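Mulholm Table Arm: Frequently Asked Questions

Page kept by Damian Żak and Fatima Aliyu. Last changed in April.

What is the Mulholm table?

Mulholm is the name of our shared workshop, and the table is the long-running build in the back half of it. A white robot arm works over a white tabletop and practices kitchen chores: moving food from table to plate, putting things in a bowl, setting cookware where it belongs. Members can book time on it, add to the software, or bring their own objects for it to handle.

Did you build the arm yourselves?

No. The arm was bought used with money from the members' fund. What we built is everything it needs to be useful: the table fixtures, the gripper wiring, the software and the object set. Damian did the mechanical work and Fatima wrote most of the control code.

What is the software called?

Grerkow. It's a set of scripts that plans a motion, runs it, and saves a log. It runs on the workshop PC and you can read all of it in the shared folder. There is no app and no web version.

Why does the gripper cable hang in a loop?

The wrist has to turn without pulling on the connector. We tied the cable tight along the arm at first and broke a plug within a week. Now we leave slack at the wrist. The drawback is that the slack can drape down over the objects, and a light bowl will move if the cable catches it. Before you start a run, move the wrist through its full turn by hand control at the slowest speed and watch where the cable goes.

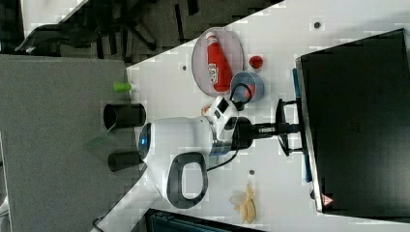 How do I book time?

Write your name on the sheet by the door. Slots are two hours. The last slot starts at 9 in the evening, and you need to have been through the safety session before your first one. If you can't make your slot, cross your name off so someone else can use it.

What does it cost?

Members pay nothing beyond their normal dues. Guests working with a member pay 29 a slot, which goes toward spare gripper parts and cables.

Why plastic food?

It keeps its shape, it doesn't leak, and it can stay out between sessions. We tried real bananas for a few days and the gripper pads had to be cleaned after every run. The toy ones are lighter than real fruit, so grip settings that work on them will need to be changed if you switch. Write the new values in your log and put the old ones back when you finish.

Which objects are hardest to pick up?

Anything flat or round. An orange slice lying on the table gives the fingers very little to close on, and a strawberry rolls if the first touch is off center. Plates are hard too, unless the gripper comes in at the rim from the side. A ketchup bottle lying down is one of the easier ones, provided the fingers close across its width and near the middle. Start with the bottle if this is your first slot.

Do I have to set the table the same way every time?

Only if you are comparing your runs with someone else's. In that case use the layout card in the drawer and put each object on its mark before you start. For your own work, move things wherever you like. We encourage it, because a program that only works with the bowl in one spot isn't much use in a kitchen.

A full layout has the plate and bowl toward the upper middle, the pan and pot on the left, the colander and measuring cup in the lower center, and the toaster oven on the right.
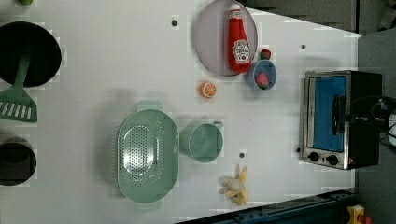 Keep the pan and pot well to the left. They need room for the gripper to come down beside them, and if they creep toward the middle the planner starts taking long routes to get past. The spatula can lie over the pan or flat on the table, but note which one you chose, as the two need different approach angles.

Is the toaster oven plugged in?

Not during arm sessions. It's there for the door and the controls. Pulling the door handle is a good intermediate task, and turning a knob is a harder one. Check the plug yourself before you start, even if the person before you says it's done.

Where is the emergency stop?

In a yellow box with a red button, at the corner of the table. Keep a hand free for it whenever the arm is moving. Pressing it does no harm to the arm. To restart, release the button, clear the table around the arm, and run the Grerkow homing script. Don't skip homing, as the saved positions will be wrong.

How many runs have you logged?

924 at the last check. We set out to do 500 in the first year and then kept going. Failed runs count and should be saved like any other. Please don't delete yours.

The planner says "no path found." What now?

Most of the time an object is too close to the oven. Move it a hand's width away and try again. If the message comes back, check that the oven is on its marks, since the planner assumes it never moves. After that, restart the script. If it still fails, leave a note for Fatima with the log name.

Can I bolt something to the tabletop?

Use the holes that are already there. Please don't drill new ones without asking Damian. Fixtures should come off with a hex key and go back on the shelf at the end of your slot.

Can I bring my own gripper fingers?

Yes. The Kozłowski bracket drawings are in the shared folder, and printed fingers made to those drawings will fit. Bring a spare pair, as printed ones tend to crack at the screw holes. Run them at low speed for the first session.

Who is Isudent?

Isudent is the student club that meets here in the afternoons. They have their own slots on the sheet and their own folder for logs. If you want to work with them, ask Fatima and she'll put you in touch.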